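The Basket Round
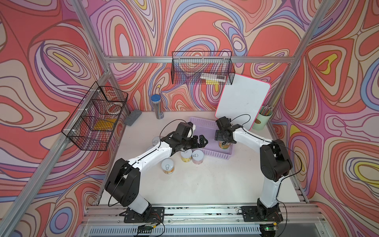 You get ten minutes and no hands past the rail, the judge said, and then she said it again for the team from Grovau, who had come in late.

Our team was called Zernimo. We had picked the name in April from a list of words that meant nothing, and by the time anyone disliked it the form had gone in. There were three of us. I ran the left arm. My cousin ran the right. The third person on our team was supposed to watch the screen and tell us when we were about to hit each other.

The task was six cans into one basket. We had practiced it in the back of the Hondarero library after school, with soup cans and a baking dish. We were good at the soup cans. At the contest the cans had pull tabs and the basket was purple, and the walls around the table had a pattern on them that made my cousin want to lie down.

"Just look at the cans," I told him.

"I am looking at the cans," he said. "The wall keeps moving."

We had one practice turn before lunch. Mostly we used it to check the wrist view, because on the bus my cousin had dreamed that the picture came up sideways. 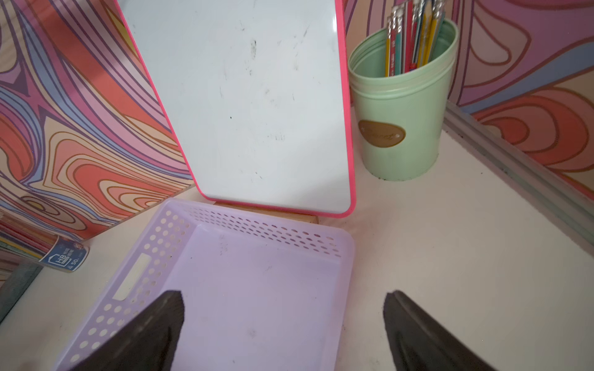 Wrist view, basket empty.

It came up the right way. He opened and closed the gripper a few times and felt better. Then we ate our sandwiches on the steps outside and did not talk about the pattern.

When our turn came, he put his first can in while mine was still on the table. I had gone in too low, so I backed up and came down slower. After that we took turns. That was the plan we had written out at home: one arm in the basket, the other arm getting ready. It worked for a while. Then I got impatient and went in before he was out.

"Stop," said the third person on our team.

We both stopped. The two wrists were very close together over the basket. I could hear the clock on the judge's table. It was an old kitchen clock with a loud tick.

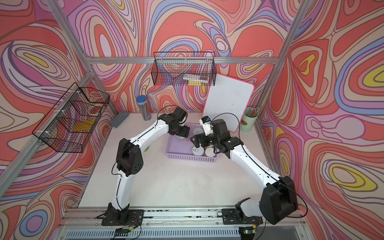
One of you has to go first, the third person on our team told us, and it doesn't matter which one.

I said he could. He said I could. We lost thirty seconds that way. Then he lifted straight up, with nothing in his gripper, and swung clear, and I finished what I was doing and got out of the way.

We came in behind Aerts, who had used one arm for the whole thing and left the other parked. Their driver shook my hand and asked if we wanted our practice notes looked over. I said yes.

On the bus home my cousin slept. I took out the plan and crossed out the word "turns." Over it I wrote "right arm first, always," and put it back in the folder.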